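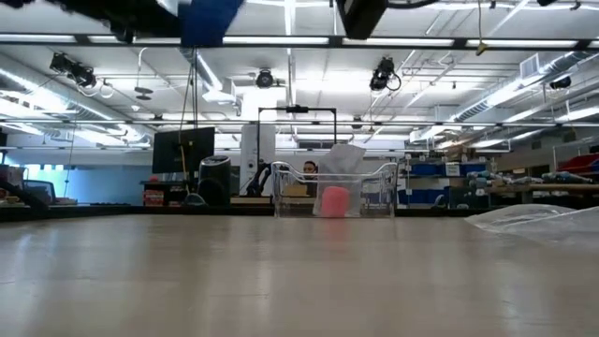
Planning for Handling Equipment: Speaker Notes

14 shares | 3 comments

Slide 1. Opening

Good afternoon. The purpose of this session is to set out how the Andorer facility intends to plan and pay for its next round of handling equipment. Questions will be taken after slide 5.

Slide 2. What the work requires

The items in our bin-picking work include film, thin bags and clear containers. These are hard on cameras and hard on grippers. A glossy table adds reflections of its own. Any bid must be judged on these items, and vendors should be told so in writing before they quote.

(Pause. Ask how many in the room have bought on the strength of a demonstration with cardboard boxes.)

Slide 3. The purchase price

The arm is the line everyone looks at first. Members should also budget for:

Grippers and spare fingers
Cameras, mounts and lighting
Cable runs and overhead supports
Work tables
Staff training

In the Farevent proposal, the last four lines were left to the buyer. The Eshun proposal included them, but with a longer delivery time. The two totals cannot be compared until the same lines appear in both.

Slide 4. Acceptance

The draft contract with Pekora calls for a trial of 1000 picks on our own items, with 30 percent of the price held until the trial is passed. Failed picks are to be logged by item type. A dropped bag and a missed bag are recorded separately.

Legal has asked that the word "typical" be removed from the item list. Please use the revised handout.

Slide 5. Timing

Requests for the coming budget year close in July. Each request must state the floor space needed, the power supply, and the name of the department that will pay for upkeep after the warranty ends. Requests without an upkeep line will be returned.

(If time is short, skip to the form on page two of the handout.)

Completed forms go to the equipment planning office, room 111.

Share this | 14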